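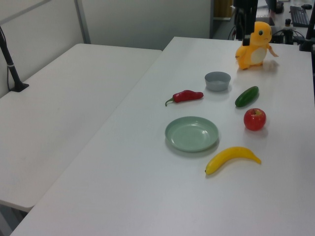
Teaching a robot to put a banana on a plate

2023-03-16

I have been putting this post off because I like the people involved and I don't want to be the miserable one at the party again. But I spent two afternoons at Jandholm watching, and then doing, what they call teaching by demonstration, and I came away with a sore shoulder and a long list of doubts, so you are getting the doubts.

For those who missed the earlier posts, the idea is simple enough. You don't write out the movements for the robot. You take hold of a controller, you move the arm yourself, you pick up the thing and put it where it should go, and the computer saves everything you did along with the camera pictures. Do that enough times and a program is trained to copy you. The sales version, which I have now sat through at two different trade days, is that anyone can teach a robot. Your gran can teach a robot! She shows it once or twice and off it goes.

Well, I am about as handy as anybody's gran, so I asked if I could have a go.

The table

It's a very kind table, as these things go. White top, toy food, one bowl, one plate. The chili pepper is red and the cucumber is green and the apple looks like an apple from across the room. There is plenty of space round the banana. I don't have a kitchen like that and I doubt you do. My own bananas live in a heap with the onions and a bicycle light.

The orange dinosaur stands at the far end with its arms out. I was told quite seriously that it counts as an object like the rest, and that there is an instruction for it. I liked the dinosaur. I'll come back to the dinosaur.

The light green plate was the target for my first job. "Put the banana on the plate", said the screen, and Ye-rin Han, who was looking after me, pressed start.

My first go

I missed. The handle felt fine for the first few seconds and then I turned my wrist to get the fingers of the gripper across the banana, and the arm turned the other way from what I was picturing, and I corrected, and then I corrected the correction. I came down on the table beside the banana. Ye-rin stopped it, threw that one away and started again.

It took me nine attempts to get one she would keep. Nine! For a banana! And she was being generous with the last, where I sort of rolled it up the rim of the plate.

What bothered me wasn't that it is hard. Riding a bike is hard. What bothered me is that I have read an awful lot of pages about this method and the person holding the controller hardly appears in them. You get a line saying how many demonstrations were collected. You don't get told who did them, how long they had been practising, or what share went in the bin. If the eight I spoiled don't count, then "it learned from 40 examples" means it learned from 40 examples by somebody good, plus however many weeks it took that somebody to get good. Somebody's wages are in there.

I asked Ye-rin how long she had needed. She said she was comfortable after roughly five days and quick after a month or so, and that she still has mornings when everything goes wrong until she has had her coffee.

What does it copy?

Here is the part I keep chewing on. When I watched Ye-rin do the same job, she had a way of stopping just over the thing for a moment before going down for it. Tiny pause, every time. I asked her why and she hadn't noticed. We then watched the trained version run, and there it was, hanging over the apple for a moment like somebody trying to remember a name. It has learned her pause. It has no idea what the pause is for, and neither does she.

You can find that charming (I did, for a bit). But think about what else is in there. If she always comes at the chili pepper from the same side, the robot may well decide that's simply what one does with a chili pepper. If I do half the recordings and I'm left-handed and clumsy, it gets half of me. They do know about this. They shuffle the things about between goes, and they swap people. I was shown a planning sheet for it, which had my initials pencilled in for a morning in July, so I had evidently agreed to something.

When the trained version had its turn, it did the apple into the bowl nicely. It did it again. Then I asked if I could turn the plate upside down, and there was a silence, and then Ye-rin said of course. The arm carried the banana over and let go of it, very politely, at the same height as before. The banana slid off. The arm went back to its starting place and waited, job done as far as it was concerned.

To be fair to everyone, no one at Jandholm had told me it would cope with that. They were perfectly open that it had never been shown an upside-down plate. The answer was that they could record some. And then somebody's gran puts a saucer out instead, and they record some more. Where does it stop? I asked, and got a shrug and a biscuit.

Holding the arm versus driving it from a distance

There are two ways of doing this and I tried both. On the first afternoon it was the controller. On the second they had a smaller arm, a Prarnano, which you can grab with your own hand and push through the job while it goes floppy for you. I was far better at that one, and I expect you would be too. Your hand is right there and you can feel when you've bumped the table.

The trouble, and it hadn't occurred to me until it was pointed out, is that your great big hand is then in all the camera pictures. The robot learns from pictures with a hand in them and afterwards has to work with no hand. There are ways round it, such as playing the movement back with you standing clear and saving the pictures from that. It adds time, and the time is never in the brochure either.

As for the software, they use Luvis for the recording, and it has one good feature, a pedal for "throw that one away". I wore it out.

Am I being unfair?

Possibly. A reader called Wi wrote to me after the last robot post to say I judge these things as if they were finished, and that I'd have stood next to the first washing machine complaining about the noise. Yes, I would have! I bet it was very noisy.

I do think there's something in it. Watching the arm pick up an apple with no one holding the controls, knowing that all it had to go on was other people picking up apples, gave me a small shiver and I'm not going to pretend otherwise. For a factory with the same tray in the same place all day, I can see someone paying for that. What I can't see is the jump from there to my kitchen, and every time I ask about the jump I'm told "more data", and more data means more people like Ye-rin standing at a table moving a banana. I would like to know how many people, please, and for how long, and what they're being paid. Put that on the slide next to the gran.

And the dinosaur. The instruction was "pick up the toy". I got it on my second try, far and away my best result of the two afternoons, and Ye-rin kept the recording. So if you ever meet a robot that is hopeless with fruit and oddly confident around dinosaurs, you'll know who had the controller.

Comments are open. Wi, I know you're typing already.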